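Sayce Workshop Forum > Builds > Robots and automation
Thread: Two-arm bench, weighing with the right arm

tealhinge
We've reached the point on the shared bench where both arms run from one controller without tripping each other's limits, so I'm moving on to a proper job. The job is weighing. Right arm picks up a cup, puts it on a kitchen scale, lets go, waits, picks it up again. Left arm stays parked until that part is dull.

Questions before I spend another evening on it:

Has anyone got a multi-fingered hand to let go of something on a scale without shoving it sideways? And is it worth reading the scale over a wire, or should I point a cheap camera at the display?

Controller is a Vokness board, the older one with the screw terminals. Arm speed is limited to 40 per cent while anyone is in the room.

poundlock
Wire, every time. Open the scale up and look for the load cell leads. Four thin wires, usually red, black, white and green but don't trust the colours. Put them into an amplifier board and ignore the display altogether. I did this on a coffee doser at home and it has been fine since August.

mossgate
Don't agree with that. Once you've cut into the scale you have to calibrate it yourself, and you have to do it again each time somebody leans on it. A camera reading digits is slow but the maker has already done the hard part. If the reading only matters once per cycle, slow is fine.

poundlock
Calibration is two points and takes a minute. Reading an LCD under workshop lights is a misery. Glare, segments fading when the battery drops, and then it switches itself off in the middle of a run.

mossgate
Auto-off is a fair point. Some can be kept awake by pressing tare, some can't. Check yours before you decide.

brackenfold
On the letting go: open the fingers in stages. If you command the whole hand open in one move the thumb side always clears first and the rest push the cup over. I open by a small amount, pause for 2 seconds, then open fully and lift straight up. Do not move sideways until you are above the rim.

Also what are you using as the test weight? An empty cup weighs so little that you can't tell a bad release from noise.

tealhinge
Test weight is a jar of bolts, 453 grams on the post room scales. I only use it for checking the scale by hand, it's too wide for the fingers. For the arm it's the cup.

Staged opening makes sense, will try it. At present I have one speed for everything.

oldferrule
Why the hand and not the parallel jaw? You've got one on the other arm. Two flat fingers and some rubber would do a cup with a lot less to go wrong. I had a Telier hand on loan for a month and spent most of it tightening tendons.

tealhinge
Because the jaw is wanted on the left for tray work later, and the people who put money into the hand would like to see it used. I accept it's the harder way round. 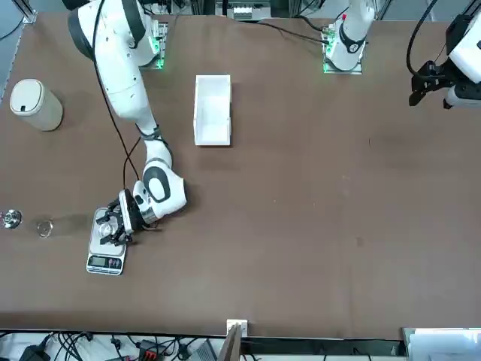
Weighing cycle is now a list of taught points, no vision in it yet. Approach, close, lift, place, release, with the scale position taught by hand at the start of each session. The scale sits at a slight angle on the table and I've left it like that, as the hand comes down over the glass with its fingers round the rim and sides and doesn't care which way the platform is turned. What I do care about is the cable along the right arm, which droops from the shoulder and past the forearm. Any weight reading taken while the hand still has hold of the cup is worthless and I throw those away.

brackenfold
That cable wants a couple of clips. Leave a loop at each joint and fix it between the joints. Run the wrist to both ends of its travel before you do up the last one.

poundlock
Agree about the clips. Still say wire for the scale. The display is on the front edge, so a camera low down at the front would see it, but then you've got a camera where people put their elbows.

mossgate
Or mount it high and angle it down. Elbows solved.

oldferrule
I'd square the scale up and screw two stops to a board. Teaching it by hand every session gets old very quickly.

tealhinge
Stops are a good idea, I'll make some from offcuts. Clips ordered from Sokel along with an amplifier board, so poundlock gets his way for now. If the calibration wanders I'll go back to the camera. Plan is 60 cycles with the staged release and I'll put the log up when it's done.

mossgate
Log the temperature as well. That's what will make it wander.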